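Open day at Grandmont: a talk with Omolara Haruna

The Grandmont workshop opened its doors on October 15, 2019, and 279 people signed the book. Omolara Haruna ran the demonstration of hand-held grippers on the first floor. We spoke to her once the last group had gone down for tea.

She has worked on the grippers for four years. "People come expecting a big arm behind a fence," she said. "I give them a gripper to hold and let them open and close it. Most of them get the feel of it in a minute or two."

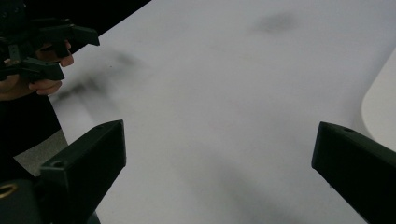
Each group had 30 minutes. Haruna said the children were quicker than their parents, who tended to squeeze too hard. "You don't need much force. I say it to every group and then I say it again."

She was asked several times about jobs. "I told them what I do all day, and that it takes a lot of people. I can't speak for other firms."

Her colleague Ivan Kostiuk looked after the booking desk and would like shorter queues next time. Haruna wants a lower table for wheelchair users and a second room for schools. The next open day is planned for February, and booking will be through the Grandmont front office.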